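The Pad Under the Needle

Practice tissue is judged by how it tears. A look at the pale slabs on which suturing is learned, and at what makes one worth buying again.

By Imtiaz Siriwardena

Suture pads are sold by the box and described in the catalogs by thickness. Thickness is the least useful thing to know about them. A pad can be as deep as a paperback and still split at the first firm pull, and a thin one with a good backing can take a full session of stitches and leave with its edges intact.

The pads compared for this article came from three suppliers. Pranness makes a plain single-density slab, poured in one go. Sarka makes a layered pad with a mesh between the upper and lower layers. Chowdhury sells a softer product with a textured face, intended for fine work under magnification. All three are pale. Color is a matter of taste among manufacturers, but a light surface has a practical advantage: dark thread stands out on it, and a strand lying across the line of a cut can be followed without hunting.

Surface texture matters more than the catalogs admit. A flat, glossy face reflects light back at the viewer in one broad patch, and the entry point of the needle gets lost in it. A bumpy face breaks the reflection into small points. The trade-off is that the points can be confused with needle holes, and a trainee who is measuring bite spacing by eye will sometimes count a bump as a stitch site. Instructors who use textured pads usually have trainees mark the intended entry points in ink before starting.

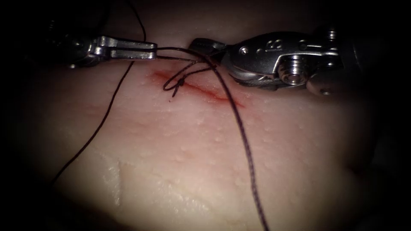

Dark suture thread running between the two instruments, over a straight, narrow incision in the practice pad.

The incision itself is the part most often done badly. Many pads come precut, and the precut slots are generally too clean and too open. A wound that gapes by itself shows its full depth, so the trainee can see where the needle will come out. A narrow cut does not allow this. The operator has to judge the depth from the curve of the needle and the resistance of the material. For this reason most of the programs consulted buy uncut pads and make the incision with a fresh blade on the day of use, in a single stroke, keeping the blade square to the surface. A beveled cut leaves one thin lip and one thick lip, and the thin lip tears.

Tearing is where the three pads differ most. The test was simple. A single interrupted stitch was placed with a fixed bite and loaded until the thread pulled through the edge. This was repeated for 204 stitches, divided evenly among the three products. The Pranness slab failed suddenly: the edge held, then split straight through to the cut. The Sarka pad failed at the upper layer first, and the mesh then carried the load, which gave a visible warning. The Chowdhury pad stretched a good deal before it gave way, and the stitch hole became an oval well before the edge went.

None of these is wrong. They teach different habits. Sudden failure punishes a heavy hand and is useful early on. Gradual failure lets an experienced operator feel the approach to the limit, provided there is something to feel. In robotic work there may be little or no force feedback at the console, and the oval hole becomes the signal. The operator reads tension from the shape of the material and the line of the thread.

Thread handling deserves a word here. Jaws that grip well on a needle are hard on thread, and a strand that has been squeezed several times in the same place will fray or kink at that spot. The usual advice is to hold the tail near its end, keep the working length short, and avoid regrasping anywhere that will end up inside the knot. On a pad with a tacky surface the loose tail also tends to stick where it lands. A little dusting powder cures this, but it dulls the surface and ends up in the hinges of the instruments, so most labs prefer to wipe the pad with water and put up with some drag. 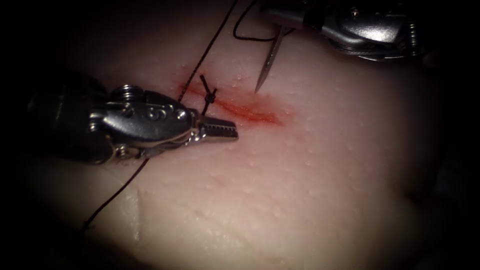
Can a pad be used again after the incision has been sutured once?
It can, as long as the new stitches are set wider than the old holes or a fresh cut is made well away from the first; once the edge has torn through, that section should be retired.

Colorants are a separate question. Some programs run a red fluid or gel along a cut so that the operator learns to find the edges when they are not cleanly outlined. The method is sound, but the fluid should be tested on a scrap first. On the Sarka pad the color lifted with a damp cloth. The Chowdhury material held a pink stain after repeated wiping, and the Pranness slab sat between the two. Staining has no effect on strength, though it does make a reused pad harder to read.

Mounting gets less attention than it should. A pad laid flat on a hard bench behaves like a tabletop, and every stitch is taken at the same angle. Setting it over a low curved form changes the approach from one end of the wound to the other and opens the cut slightly at the crest. Pikham sells a clamp with two interchangeable forms, one shallow and one steep. The shallow form is adequate for most closure work. The steep one puts enough tension across a short incision that the first stitch is hard to hold while the second throw goes on, and a surgeon's knot is needed to keep it from slipping.

Storage is straightforward. Pads should lie flat, out of sunlight, with the release film left on. The Chowdhury product is the most sensitive to neglect - a pad left uncovered for 37 days had stiffened at the corners and tore noticeably earlier than one from the same box that had stayed wrapped. Stacking without film is a mistake with any of the three, as the faces bond lightly and the texture comes away when they are pulled apart.

On cost, the plain slab wins per unit and loses some of that lead per usable stitch, because a split edge takes more of the pad with it. A lab that teaches basic closure to large groups will probably still choose it. A lab with a few operators doing long sessions will get more from the layered pad. The textured pad suits fine work at high magnification and should be ordered in small boxes, to be opened one at a time.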